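3. Return of Empty Spools

3.1 Setting and material

The spools followed in this study circulate between a twisting mill at Jarwood and the workshops it supplies with narrow-width yarn and cord. The mill owns the spools. Customers pay for the goods wound on them and are expected to send the empties back, either with the delivery truck or through one of 2 depots, at Catness and at Ellis. No deposit was charged before the study began. The mill had treated unreturned spools as a cost of doing business and entered them in its accounts under packing materials, together with cartons, liners and tape, so no separate record of losses existed.

A total of 3240 spools was released into circulation for the study and delivered to 13 workshops. Each spool carried a stamped serial number on the inner face of one flange. A spool was recorded as it left the mill and again when it came back. Nothing was recorded while it was in a customer's hands. This is a limit of the method that we accepted early, after two of the larger workshops declined to keep a log at the loom.

We follow Bellis in using "dwell" for the whole interval between these two records. Dwell therefore includes the time a full spool waits on a shelf, the time it is in use, and the time it stands empty before somebody puts it in a return carton. Guimarães splits dwell into a full part and an empty part, and his account of cordage suppliers depends on that split. Our records do not support it. Where the difference matters for the argument we say so.

We use cookies to remember your reading preferences and to measure visits to this journal. Accept all | Manage settings

3.2 Spool form and the question of flanges

Two forms of carrier are common in the trade: the cone, which has no flange and is usually made of board, and the flanged spool, which has a hub and a flat or ribbed disk at either end. Cones are cheap and are rarely returned. Flanged spools cost more, last longer and protect the edge of the package from slipping, which matters for slick filaments and for anything wound under low tension. Return programs are almost always built on the flanged form.

The flange also decides how a spool fails. Hubs seldom crack in service. Flanges chip at the rim when spools are dropped or packed without liners, and a chip too small to notice by eye can still snag a fine filament as it leaves the package over the end. For this reason the mill inspects rims and ignores most other damage, including stains, scuffing and adhesive left by labels. Figure 2 shows a flanged spool of pale plastic and, in the last panel, a strand of filament in front of a large white spool.

Spool color has some practical weight. Pale spools show dye transfer and oil, which helps sorting, but a pale filament is hard to see against them when the package is nearly empty. Several workshops told us that they leave a few turns of pale yarn on the hub for this reason. Yarn left on the hub has to be cut away at the mill before the spool can be rewound, and cutting is the slowest step in the return line. 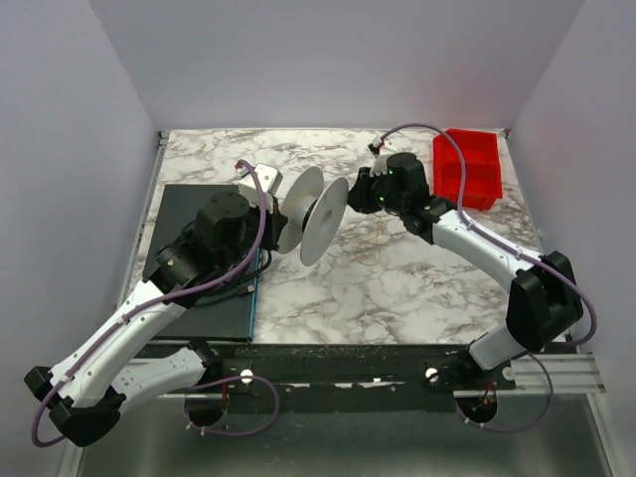
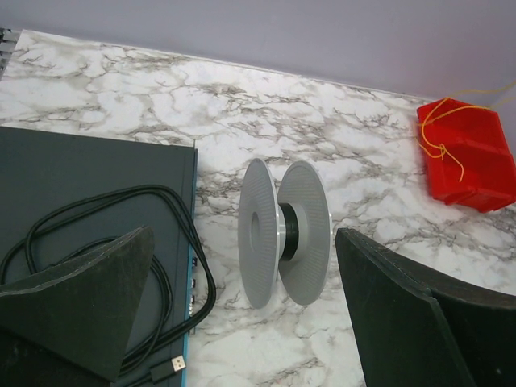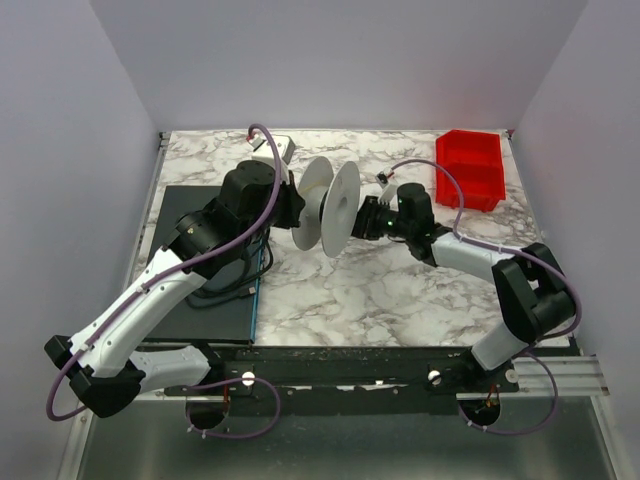
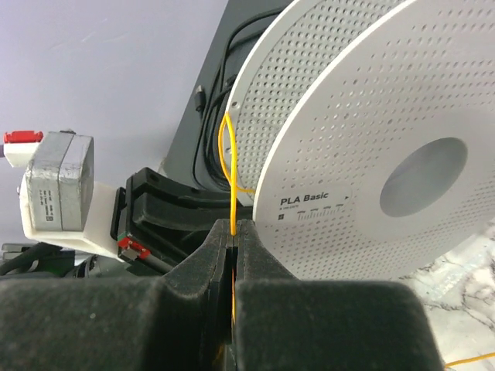 Figure 2. Flanged spool on and above a marble-patterned surface (first three panels); yellow-orange filament held between two dark fingers (last panel).

3.3 Routes back to the mill

Empties reached Jarwood by truck or by depot. The truck route needs no effort from the workshop beyond having a carton ready at the time of delivery. In practice the carton was often not ready. Drivers are paid by the stop and do not wait, so a spool that missed one truck stayed until the next, and workshops with small orders might see the truck only twice in a season.

The depots were set up to close this gap. Catness is inside a hardware wholesaler and keeps the wholesaler's hours. Ellis is a shared loading bay with a locked cage, open to anyone who holds a key. We had expected Catness to draw more returns, given that customers already go there to buy other goods. The workshops preferred Ellis. In interviews they gave the parking as the reason - the bay can be reached with a van at any hour, while the wholesaler's yard is blocked by deliveries for much of the morning.

Carton size had an effect that we did not plan to study. The mill supplied flat cartons sized for a full layer of spools, and workshops tended to hold a carton until it was full. For a low-volume workshop this alone could account for most of the empty part of dwell. When a smaller carton was issued in April, returns from such workshops became more regular. The change was made by the packing department without reference to the study, and the small carton was not given to every workshop, so we report it only as an observation.

3.4 Serial records and missing entries

Serial numbers were read by hand at the mill and typed into the Prarkska stock system. The system was bought to track finished goods and has no field for packaging, so the serial was entered in the remarks line of the dispatch note. Remarks can be edited later by any clerk. We therefore took a fixed copy of the dispatch notes on 15th June and used that copy alone for the analysis.

Three kinds of fault appear in the copy. Some spools have a return entry but no dispatch entry, most likely because they left the mill in a mixed carton. Others have two dispatch entries in a row with no return between them. These must have come back unrecorded, and we treat the second dispatch as ending the first dwell, which makes that dwell too long by the time the spool spent in the mill's own store. A few serials do not belong to the released series at all and were dropped. Worn stamps are the probable source, in particular the confusion of 3 with 8.

A spool with no return entry is not necessarily lost. It may still be full. Bellis handles such cases by setting a cutoff after which an open record counts as a loss, and the loss rate is then sensitive to the cutoff chosen. We prefer to leave open records open and to treat them as censored in the model of Section 4. The drawback is that we cannot state a single loss figure for the mill - the accounts office had asked for one.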